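Laundry Sorting at Gamcombe: A Gallery

Print | E-mail this page
654 shares | 22 comments

Welcome back to the Gamcombe laundry pages, and thank you to everyone who wrote in after the ironing gallery! This month we turn to sorting and folding, a job I have grown rather fond of over the years (it goes nicely with the radio and a pot of tea). Most of what follows is the way we do it at home, which came partly from my mother and partly from the old Tollska housekeeping booklet, with its very firm opinions about collars.

I like to clear a table first and give myself a good 30 minutes. Everything comes out in whatever order it pleases, and I make 2 piles, one for hanging and one for folding. Towels I leave until last — they are easy, and by then I am ready for something easy.

Pale trousers and shorts get a little extra care in our house. I lay each one flat, run a hand over the pockets to find the coins and tissues, then smooth the seams outward before the first fold. If there is a spot, it goes straight back for a dab of soap.

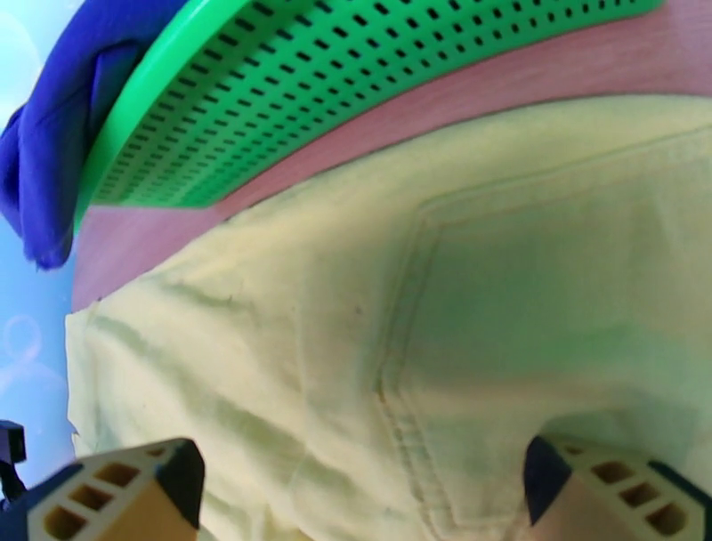 Pale yellow on the table, with the stitched pocket facing up and still plenty of creases to smooth. The green basket is behind it, a bit of royal blue hanging over the rim.

Anska wrote to say that she folds hers pocket side in, so the stitching doesn't leave a mark on the shirt underneath, and that she would never put yellow in with blue until the blue had been through a few washes. I may try the pocket trick myself next time — my stack always leans a little to one side.

22 comments | E-mail to a friend | Print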